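Bellomora shopping list words – read me first

Hi! So this is a word list I've been building up from handwritten grocery lists, mostly my own family's and then friends of friends once word got around. One row per item written down, spelling left exactly as the person wrote it (we have "tomatos", "tomatoe" and one very confident "tomahtoes"). I started it for a spelling game I wanted to make for my niece, and the game never got finished but the list kept growing.

What's in the folder

items.csv is the one you want. The columns are list_id, line, as_written, cleaned and aisle. The aisle column is my own guess at where you'd find the thing in a store, so please don't argue with me about tortillas. There's also notes.txt, where I keep the odd ones I couldn't read.

The lists come from 45 households. Smaranda Grecu and Gangadharan Nadar typed up most of them with me, and every list was read by 2 of us. If we disagreed we put both readings in notes.txt and left the cleaned column blank – blank doesn't mean missing, it means we gave up.

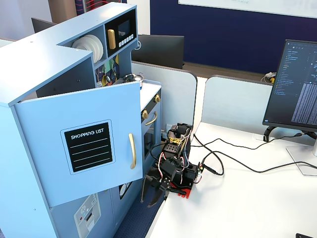
Crossed-out items are kept, with a tilde in front. I went back and forth on this, but people cross out things they've already got in the cart and things they changed their minds about, and there's no telling which from the paper. Anything that wasn't food or household stuff (phone numbers, "call Mom", a doodle of a fish) I left out completely.

Things to watch for

Brand names are lowercased. Amounts stay in as_written but get dropped from cleaned, so "3 lemons" turns into "lemon". Version 5 fixed a silly bug where anything with a comma in it got split in half, so if you grabbed an older copy please grab it again!

Using it

Go ahead, for anything you like, just mention where you got it. Elaheh Ahmadpour has already made a lovely little crossword out of the vegetables. If you spot a mistake, send me the list_id and the line and I'll fix it in the October update.

Last edited September 16, 2024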